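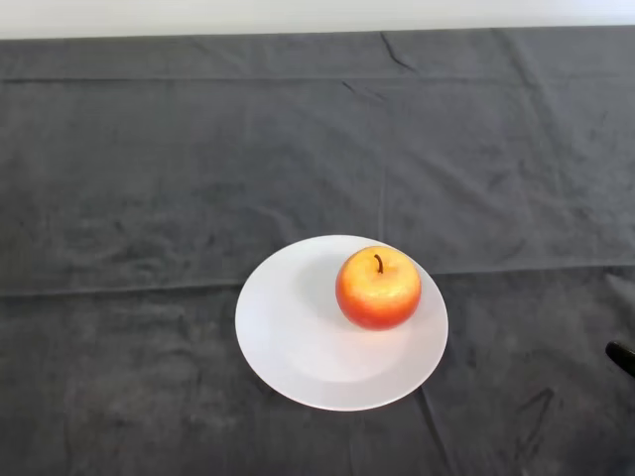 An apple on a plate, with the gripper at right. Plate tasks are part of the daily work at our Lirirstead site.

Robot Demonstrators (part-time, paid) – Trumell, Lirirstead

Trumell is looking for 6 people to teach robots everyday table tasks. You move the arm through a task yourself, either by holding it and guiding it or by driving it from a seat with a pair of hand controllers, and the robot's software learns from the recording. Pick up the apple, put it down on the plate, let go gently, back away. Then do it again from a different starting spot!

We really love this work and we think the right people will too. It rewards patience and a light touch, and there's a lovely moment a few days in when the controllers stop feeling strange and you're just reaching for things.

What you'll do
Record demonstrations using our Livow controllers and by hand guiding
Reset the table between takes and change the layout as the task sheet asks
Mark takes that went wrong, including your own (a dropped apple is fine, an unmarked one causes trouble later)
Tell the engineers when a task is awkward or the instructions make no sense

Our current set, Tambunan, has 549 tasks on the list. We have finished 329 of them, so there's plenty left, from simple fruit and dishes up to folding and pouring.

Who we're looking for
You don't need a degree or any background in robotics. We train everyone for the first 3 shifts, and training is paid at the full rate. You should be comfortable repeating a motion many times with care, and able to read a task sheet in English. Left-handed people are very welcome – we'd like more left-handed takes. Past demonstrators have come from sewing, dental labs, kitchens and video games.

Hours
Morning or afternoon shifts, with a break every hour away from the controllers. Work is seated for remote control and standing for hand guiding; tell us if you can only do one.

To apply
Send us a short note through the Trumell jobs page with the shifts you could work and something you do well with your hands. No résumé needed. Tryouts take place in July at the Lirirstead site, and travel costs are covered.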